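Ticket 341 - Plateau gris Mondine, modèle bas : bascule sur un angle
Ouvert par : Teodoro Garrido
Suivi : Telmo Prieto
Date d'ouverture : 27 juillet 2024
Priorité : normale
État : résolu, en observation

Description du problème
Le plateau rectangulaire gris foncé, posé sur la grande table brune, ne porte pas sur ses quatre angles. Une pression du doigt sur un coin suffit à soulever le coin opposé. Constaté à vide. En charge, les petites pièces glissent vers le rebord et s'y regroupent. Le rebord étant bas, deux pièces sont passées par-dessus en décembre, sans suite à l'époque.

Vérifications - T. Prieto
Table contrôlée au réglet dans les deux diagonales : plane. Plateau retourné sur un marbre : jeu de 7 dixièmes sous un angle. Le défaut vient donc du plateau. Pas de fissure, rebord intact sur tout le pourtour. Le fournisseur Llorente, interrogé par courriel, indique que le modèle se déforme s'il est rangé debout. C'était le cas dans l'armoire Dakero.
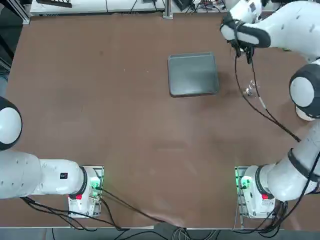 Intervention
1. Plateau vidé, lavé à l'eau tiède, séché.
2. Mise à plat, fond vers le haut, sous une charge de 28 kg répartie sur une planche.
3. Maintien pendant 50 heures, température ambiante.
4. Nouveau contrôle sur marbre : jeu ramené à 1 dixième.

Commentaire - T. Garrido
Remis en place, il ne bouge plus quand on appuie dessus. Par contre il pivote encore légèrement si on le pousse sur le côté. Est-ce normal ?

Réponse - T. Prieto
Oui, le fond est lisse et la table aussi. Si cela gêne, coller quatre pastilles antidérapantes de la même épaisseur sous les angles, à environ un doigt du bord. Ne pas en mettre trois - on retrouverait la bascule. Référence chez Zandescombe, livraison sous une semaine.

Commentaire - T. Garrido
Pastilles commandées. En attendant, le plateau reste sur la table et n'est plus rangé debout. Étagère du bas libérée dans l'armoire pour le stockage à plat.

Suite à donner
Contrôle du jeu après pose des pastilles. Clôture si la valeur n'a pas évolué.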